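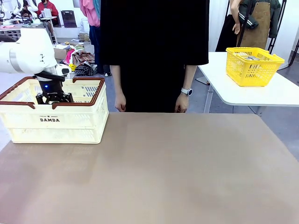
Thursday, October 18, 2018

Spent most of the day on the Zerkis box set, the one Leire found on the deals page last week (free shipping too, lucky thing). The plan was to get all 5 discs ripped and checked before going home, and I got through four of them, so I'm fairly pleased with myself.

Disc three is the long documentary and it gave me trouble again. The drive stalls at chapter 12 every time, with a read error and then a very long sulk. I cleaned the disc twice with the soft cloth – no change – and then tried it in Ettore's older drive, where it went straight through. 3,466 seconds of commentary, all of it in sync as far as I listened. So I'd say the drive is to blame and the disc is fine, but please, somebody with fresher ears, check the last ten minutes!

The Spanish subtitles still run late on disc four. Océane thinks a fixed offset will cure it and I'm inclined to believe her. Tried 158 ms, better but still a touch behind.

Disc five tomorrow, in Ettore's drive from the start.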